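Relatório de projeto: organização do frigorífico partilhado

O trabalho foi feito numa sala pequena da residência Sirnwood, no âmbito da disciplina de Projeto. O frigorífico serve 28 estudantes e a maior queixa era a falta de espaço para garrafas.

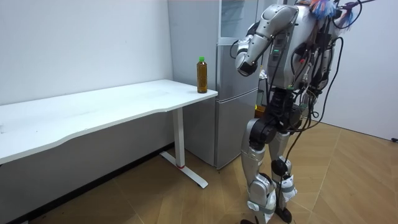 Começámos pelo percurso entre a mesa e o frigorífico. Quem chega com compras precisa de um sítio para as pousar antes de abrir a porta. A mesa branca comprida serve para isso, apesar dos riscos no tampo, e foi nela que ficou a garrafa. Mantivemos esta disposição.

O passo seguinte foi esvaziar e lavar o compartimento de cima.

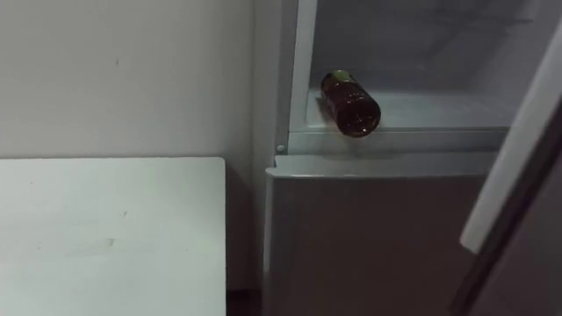 Quantas garrafas pode guardar cada pessoa? Uma de cada vez, com o nome escrito no rótulo e no máximo durante seis dias.

As garrafas altas podem ficar deitadas, desde que bem fechadas. 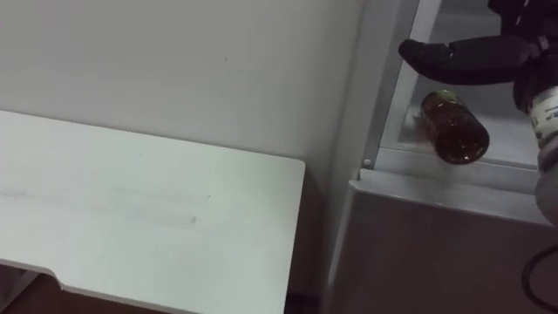
Esta regra foi a mais discutida. No inquérito de janeiro recebemos 39 respostas, contando as dos antigos residentes, e cinco pediam que as garrafas ficassem sempre de pé.

Decidimos manter a regra durante um mês e recolher novas opiniões.

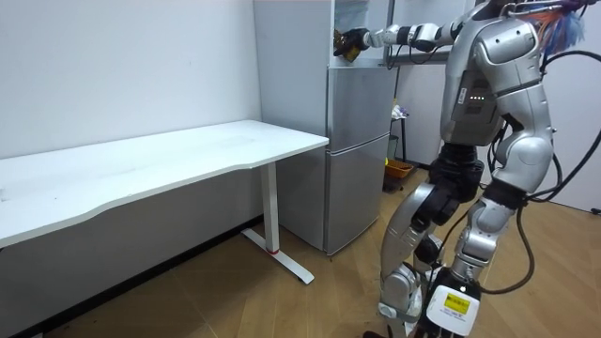
Falta ainda medir a altura útil das prateleiras e afixar a folha de regras na porta. A versão final será entregue com o anexo das medidas.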